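Skondden brings its repair table and tool library to Stivton this spring

STIVTON, October 27, 2021 – Skondden is delighted to let its neighbours know that the tool library so many of you have been asking after is opening its doors in Stivton, with more than 1000 items ready to be borrowed, used around the house and brought home again to us.

We started out in Bestutdale with 13 shelves and a great deal of goodwill, and it has been lovely to see how many people would sooner borrow a tool for the weekend than buy one and leave it in the garage (we have all done it!). The new rooms on Maldonado Street give us space for a proper work table as well, a good broad brown one, kept clear so you can set your job down and have a look at it before you choose what to take.

Membership is open to everyone in the neighbourhood. Members may borrow up to five items at a time and keep them for two weeks, and hand tools can be renewed at the front counter if your project runs longer than you'd hoped, as projects do.

Please drop in, have a cuppa and say hello. Enquiries are welcome at the counter during opening hours. 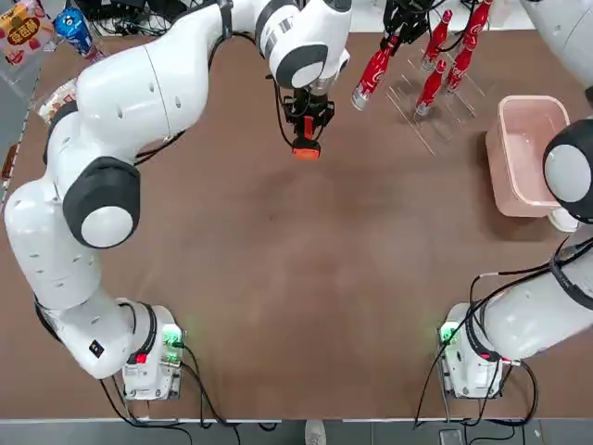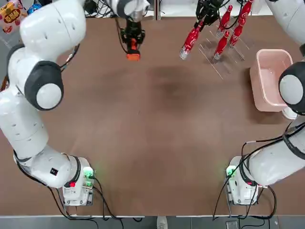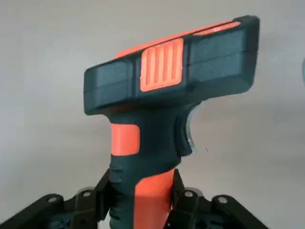

The brown work table (first and second pictures) and a dark green and orange handheld tool (third picture).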